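The Year I Tried to Learn the Accordion

I bought the accordion in April from a man in Wunton who seemed suspiciously glad to see it go. He carried it out to the car for me. He put the seat belt round it. By the time I had found reverse he was back indoors with the curtains drawn, and I should have read more into the curtains.

It is a Tratadis, a make I had never heard of and have since heard of only from people who repair them. It has a hundred and twenty little buttons down the left side, all of which look the same and one of which has a dimple in it so that you can find your place. The dimple is C. Everything else you work out from C by faith. You can't see the buttons while you play, as they are facing away from you, towards the audience, who have no use for them.

I had wanted one since I was nineteen, when I heard Kjell Ljungberg play at a wedding. Kjell was the groom's uncle and was supposed to be doing one tune while they moved the tables. He did forty minutes. The tables stayed where they were and an aunt cried and I ate an entire bowl of somebody else's sugared almonds. I thought, I will do that one day, and then I got on with thirty-one years of not doing it.

My teacher is called Saodah Govindasamy and she has the front room of a house above the dry cleaner's, so the lessons smell faintly of other people's suits. At the first one she asked me what I wanted to play. I said something a bit French, something for a rainy evening. She nodded, took out a book with a cartoon bear on the cover, and opened it at "Merrily We Roll Along". The bear also plays the accordion. He's better at it than I am and appears to be wearing no shoes.

We spent that whole hour on the bellows. You pull the thing open and you push it shut, and the skill is all in doing this so evenly that no one can tell which one you're up to. Mine could be told from the street. On the pull I sounded fairly hopeful and on the push I sounded like a cow being given bad news. Saodah said the left arm was doing all the work and the left arm should think of itself as a door in a light breeze. I went home and had a long bath.

After that came the business of hands. The right hand has a keyboard, which is a piano stood on its end, and since I had six years of piano as a child I assumed that half of the job was already done. It wasn't. My right hand remembers exactly one piece, a minuet, and will break into it whenever I stop paying attention. The left hand does the oom-pah. Oom is one button and pah is another, next door, and you have to go back and forth between them without looking while your right hand does something unrelated and your arm is being a door. 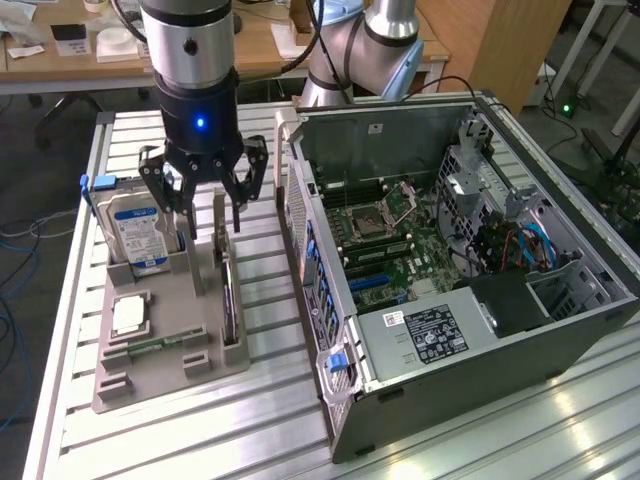 For most of May I could do oom. I got pretty reliable at oom. Pah came in somewhere around the bank holiday, and I was so pleased with it that I rang my sister-in-law Esperanza Pruitt and played it to her down the phone. She asked if the car was all right.

I should say something about practice, as everyone who writes about learning an instrument has a system, and I've tried most of them. I tried twenty minutes every morning before work, which lasted until the neighbours came back from Portugal. I tried the evenings. I tried doing it in the shed, and that was quite peaceful apart from the spiders, who came down to look. There is an app called Omance, which Adi Sitompul at work swears by for his Italian and which does music as well. You play and it listens and gives you points. I got 1,558 points in my first week and felt marvellous until I found out that Adi's daughter, who is seven and plays the recorder, had 3,631 and had only joined to keep him company.

The app also has a voice. When you go wrong it says "Nearly!" in a way I came to dread. One night I stood the phone on the bookcase and it gave me a "Nearly!" for putting down a mug.

So I gave up on systems and now I play when I feel like it, which comes to most days. Saodah says this is fine. She also says I should stop holding my breath during the hard bars, because the hard bars are getting longer and she isn't trained in first aid.

What I hadn't expected is the weight. I knew it was heavy in the way you know a fridge is heavy, as general knowledge. But you wear an accordion. It hangs on you like a toddler who doesn't want to go in. After an hour I've got red stripes on both shoulders and a sort of lean, and I've started walking to the shops with it, the lean I mean, and have been asked about my hip by two separate people in the chemist. Sulastri Entili, who has played for longer than I've been paying council tax, told me to sit down, get the straps tight and stop being proud. She plays a set at the Thursday... no, they've moved it, she plays whenever the back room of the pub is free, and she has shoulders like a swimmer.

It was Sulastri who got me to come along in the summer. It's a session, meaning that people sit in a ring and somebody starts a tune and everybody else is assumed to know it. I'd been told to bring the instrument and "just join in on the chords". There were fiddles, and a man with spoons, and a concertina, which is what an accordion would be if it had been to a good school. I sat next to the radiator and waited for something in C.

Nothing is in C. Fiddle players don't care for C. They like D and G and A, and they like them fast, and they look at the ceiling while it's happening. I went oom in what I hoped was the right place. I did it very softly, with the sort of touch you'd use on a sleeping dog. The spoons man gave me a nod, and I was so taken up with the nod that my right hand saw its chance and played four bars of the minuet.

It was rather a good minuet. One of the fiddles had a go at following it.

I have been back several times since. I know three tunes now that other people also know, and there's a waltz I can get to the end of if the wind is behind me. Last month they let me start one. I counted us in too slowly, so that it came out more like a procession, and we processed through it twice and the man at the bar took off his cap. Sulastri said it had been very moving. She was drinking at the time and may have meant it.

The bellows have begun to leak a little at one corner and the repair man wants to see it before the winter. He did a quick sum on the phone and said that if it was the whole lot we could be looking at 2,000, and I said pounds, and he said well, yes. I've put a bit of tape on it. It now makes a small sigh at the end of every phrase, and Saodah, who had her eyes shut, asked me last week if that was me.

I said it was. I'm on page 31 of the bear book, and he's got a hat on in this one.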